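Zillo puts hand-held grippers on 31-day service cycle
Last updated 5/12/22
14 shares | 2 comments

Zillo has moved its hand-held gripper tools to a fixed service cycle of 31 days, replacing the earlier practice of servicing a unit only when an operator reported a fault. The change applies to every two-finger unit at the Pestusow site.

Under the new schedule each tool is taken off the roster, cleaned and checked on the bench before it goes back out. Finger alignment comes first. The tips must meet evenly along their full width when the trigger is closed, and must return to the same open position after release. A unit that fails either test has its brackets loosened, reset against a steel gauge and retightened in two passes.

"Most of what we saw in November was bracket creep," said Hema Poojary, who runs the tool bench. "The screws back off a little, the finger leans, and the recorded opening no longer matches the real one."

Ridged finger faces are wiped with a lint-free cloth and inspected for flattened ridges. Worn faces are replaced in pairs, never singly – a new face opposite an old one shifts the contact line off center. The lens is cleaned last, after all work on the fingers is finished. 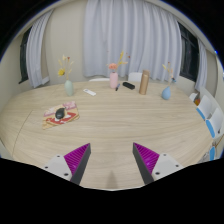 The final step is a short acceptance run on household objects. The operator holds the tool open over a table, checks that both fingers appear in the view at matching angles, then closes and opens it eight times. Recorded opening values are compared with the gauge reading from the bench. A difference of more than 2 mm sends the unit back.

Gwion Rowlands, who wrote the procedure, said a full service takes one technician 4 hours, including the acceptance run. Calibration files are now stored under the serial number of the tool. They were previously kept by workstation, and swapping units between stations led to mismatched offsets.

Replacement brackets are supplied by Larnix. A revised part with a deeper screw seat is on order, and the interval will be reviewed once it has been fitted to all units. Until then, operators are asked not to tighten bracket screws in the field.

2 comments | Share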